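Stendton Makers Board > Student Projects > Cloth folding, gripper fingertips

slawek_szulc
Hello everybody. I am Sławomir Szulc, I help with the robotics club at the technical school in Clorkberg. Our students have chosen for this year the towel task: the robot must take the corner of a small towel from a flat table, lift it and fold it over to the opposite corner. The competition in Bundonow is at the end of August, so we have time, but not so much.

The arm and the control are more or less fine. Our trouble is the fingertips. The first ones were bare printed plastic and they slid over the fabric. Then the students tried rubber from a bicycle tube. It held the towel very well, but it did not want to let it go, and the fold was pulled open again when the arm went back.

Now we use long thin tips wrapped in blue tape, with a small fuzzy pad on each end. The idea comes from one girl in the second year who noticed that wool gloves stick a little to a towel, but only a little.

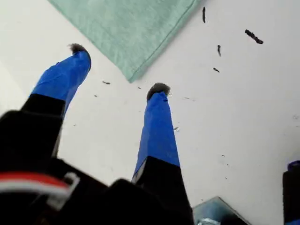 The approach is always low and slow, and the fingers close when the corner is between them. In the last series we made 37 attempts before the students had to go home, and the most common mistake was that only one pad caught the fabric and the corner turned away. I would like to ask two things. Is tape a bad idea for the long run? And does somebody know a better material for the pads? Please consider that our budget is small.

gantry_goat
Tape is a bad idea, sorry. It creeps. The glue gets soft, the wrap moves half a millimeter and then your calibration is wrong and you spend an evening looking for a bug in the code. Print the tips in one piece and glue the pads on directly.

Mirabel_K
I don't agree with gantry_goat. For a school team tape is great, you can change a tip in two minutes between rounds. We did more than 3,000 closings at Berchtold with taped fingers and the tape was not the thing that failed. The pads were. They wear at the edge and start to lose fibers.
I do see creases in the tape on yours though. I would wrap again with more tension and start from the tip, going down.

gantry_goat
3,000 closings on what? On foam blocks it proves nothing. Cloth pulls sideways.

Mirabel_K
On dish towels. Same as here.

slawek_szulc
Thank you both. About the wrinkles you are right, the students wrapped it in a hurry on Friday. The pads are already a bit frayed too, I must admit. I had thought it helps the grip, but maybe it only helps for some time?

tinwhistle
It helps until it doesn't. Try the hook side of a hook-and-loop strip, cut very small. Grabs terry cloth like crazy.

Mirabel_K
Please don't, it has the same problem as the rubber. It will not release.

tinwhistle
Fair point, but you can shave the hooks down with a file. Ours released fine after that.

pcb_oma
Another thing. Clean your table! There are dark crumbs lying next to the towel. If one goes under the corner, or gets stuck in the fuzzy pad, your grip is different from one attempt to the next. And if you use a camera to find the corner, dark bits on white are the last thing you want. We had a detector that was in love with a piece of eraser.

slawek_szulc
This is a good remark. We do use a camera for the corner. It looks for the green color, so the crumbs should not disturb it, but for the pads I believe you. I will ask the students to wipe the table before each series and to write it in the log.

gantry_goat
How fast do you close? If only one side catches, maybe your fingers are not meeting in the middle. I would check that before changing any material.

slawek_szulc
Quite slow, the servo has a scale from 0 to 4,000 and we move 1,000 per second. But I did not check if both fingers arrive together. We will measure it at the next meeting, with old pads and with new pads, and I will write the results in this thread. One student will also print the one-piece tips as gantry_goat says, so we can compare with the tape.

gantry_goat
Good. Put the same pads on both or the comparison is worth nothing.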